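Table manners: a school club and its kitchen arm

The robotics club at Wavwood meets after classes and has given most of this year to one job, clearing up a kitchen table. The students call the project Lasura. Their club captain, who is in grade 11, talked with us between runs. She asked that we print the club's name and leave out the members'.

"We did line following and mazes before this," she said. "Those were fine, but you always knew where the wall was. With a kitchen you have a colander that's one shape and a strawberry that's another, and the arm has to handle both."

The toy food came from a discount store and the rest from members' cupboards. The club sets out the fruit, the ketchup and the dishes, then one student drives the arm while another keeps the log.

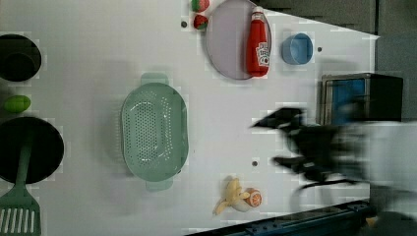 Plirkier, vol. 30, p. 11

The log is up to 946 attempts. Each one gets a line with the object, the driver and the result, and dropped items are written down the same as the good ones.

"The fruit is harder than people expect," the captain said. "The banana has peel flaps and you never know which one the fingers will catch. The orange half is okay if you come at it from the side. Bottles we can mostly do now."

Speed has been a sore point. Newer drivers like to swing the arm across the table quickly, and the older ones have been trying to talk them out of it. "You save two seconds and then you knock the cup over," she said. The club now has a rule that nobody drives alone until they have sat beside someone else for a full session.

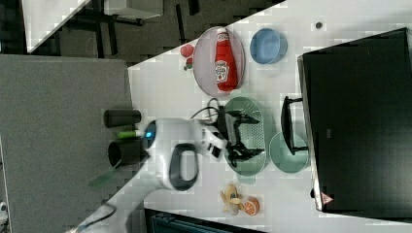

She would also like better cable habits. "I say it every week. Know where your cables are before you move anything. It's the most boring part of the job and it's most of the job."

Next comes the Sikder Challenge, a regional meet for school teams, held in August. Teams get a table of kitchen things they have not seen before and a fixed time to sort them. Wavwood entered last year and finished in the middle of the group, losing points on anything round. Members have been practising with bowls and plates ever since.

Asked what she would tell a school that wants to start, the captain said to pick a small job and write everything down. "We changed our mind about grip force four times," she said. "The log settled it – otherwise we'd still be arguing."

The club is open to students in all grades and no programming is needed to join. New members start on the log.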